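Print this item | E-mail this item

Skarix kit: what members found after a month on the bench

The Skarix arm kit went out on loan in June, and the write-ups are now in. This item puts them in one place for members who asked whether it is worth buying. The kit is sold through Prutosell, which lent us two sets and wants them back. We paid for our own spare parts, and Prutosell has not seen this text.

The price is $685 for the basic set. That covers one arm, a two-finger gripper, a small camera that mounts at the wrist, a table clamp, the power supply and a year of the Skenero software. A second camera with a stand is extra. So is the longer cable, and most people will want the longer cable. The one in the box is fine if the computer sits right next to the arm and too short for anything else.

Marthinus Modise and Ketsara Klinhom put the first set together. The printed guide has 47 steps. They finished in one evening, with a break to sort out the bolts, which come in one bag with three lengths mixed. Step 31 shows the shoulder plate the wrong way up. The online copy of the guide has this fixed, so use that one. You will need your own hex keys. The ones supplied are soft, and Ketsara rounded one off on the second joint.

Slavica Jurić built the second set alone and took two evenings over it. She reports the same trouble with the bolts. Her base plate arrived with a bent corner. Prutosell sent another one in four days and did not ask for the old one back.

Setting up the software was slower than building the arm. Skenero wants to be taught where the arm is and where the cameras are before it will do anything useful, and the steps for this are spread over three different help pages. Allow an afternoon. Once it is done it stays done, unless the clamp gets moved. If the clamp gets moved you start again from the top of the second page.

After that the kit is easy to live with. You guide the arm through a task by hand, save the run, and repeat it with things in slightly different spots. The software builds a routine from the saved runs. The maker suggests 50 runs for a simple pick-and-place job. Xolani Coetzee got a usable routine for moving cups with fewer, but he kept the cups in nearly the same place each time and says so in his notes.

We asked everyone to try the kit on household jobs, as that is what it is sold for. Flat, light things were the hardest. Paper packets slid out of the fingers unless the arm came in square to them. Wooden blocks and plastic lids gave no trouble. Round handles were in between, and a strip of rubber tape on the inside of the fingers helped a good deal. Anything shiny confused the wrist camera under a strong lamp. Turning the lamp toward the wall was enough to cure it.

The wrist camera is the best part of the set. It gives a close view of the fingertips and whatever is under them, and when a run goes wrong the recording usually shows why. The picture is sharp at short range. The view is narrow, though, and near a tall object there may be little else to see. For a crowded counter we would budget for the second camera from the start.

Kitchen counter work, close up and from farther back:

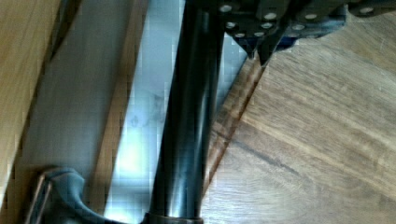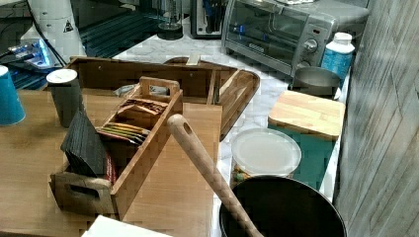

Noise came up in three of the reports. The arm whines when it holds still with a load and is quiet when it moves. In a workshop you would not notice. In an apartment in the evening you would. The latest software has a setting called Rest that lowers the arm after a minute of no use, and that takes care of most of it. It is off by default and is found under Power, not under Motion.

Support was good by e-mail and poor by phone. Mpho Tshabalala wrote to Prutosell twice about a joint that lost its zero point overnight. She had an answer the same day both times, and the second answer fixed it. The phone line rang out at every hour she tried.

After the first year Skenero costs $60 a year. Saved routines go on running if you stop paying, but you cannot record new ones. Anyone comparing prices should add this in. The Kekana kit reviewed last fall costs more up front and has no yearly fee, and its gripper is stronger. Its guide is also harder to follow, and there is no wrist camera at any price.

Our view is that the Skarix kit is fair value for a member who has built something like it before and has a bench to leave it on. A first-time builder should borrow one before paying for it. One set is free for loan until Prutosell collects it. Write to the equipment desk with your member number and say whether you need the long cable, as we have only one.

Recent items
Kekana arm kit, second look
Rubber tape for gripper fingers: four kinds tried
Loan shelf: what is in and what is out
Reading list for new builders
Changes to workshop hours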